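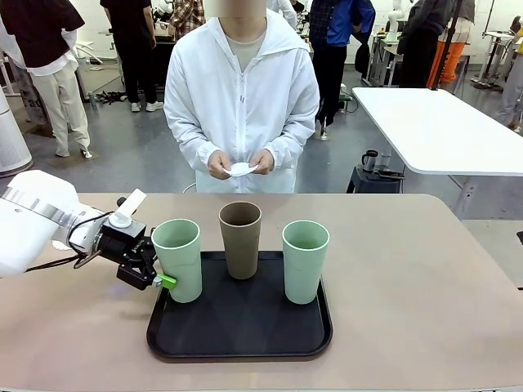
Tullaria cups and trays go to the table this Saturday

2018-12-15

The Brellden community room opens its winter drinks table today, and the new Tullaria cups are finally out of their boxes! They come in a soft mint green and a warm taupe, tall and slightly tapered, and they look lovely lined up on a plain black tray.

Vitória Bastos, who grew up in Bragança and runs the table, picked the colors back in August. "I wanted something calm," she said. "People bring enough color with their scarves."
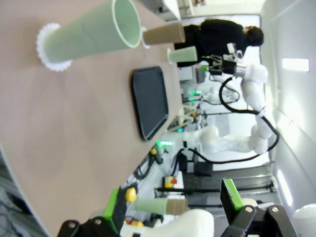 Hot chocolate and spiced apple are on from 12 until the urns run dry, with 8 trays going out to the reading corner and the hall. Bastos has ordered 400 cups for the season, plus white paper liners with frilled edges for the little almond cakes from Dallimura.

Cakes are first come, first served. Last winter 109 of them went in one afternoon, so come early and bring a friend!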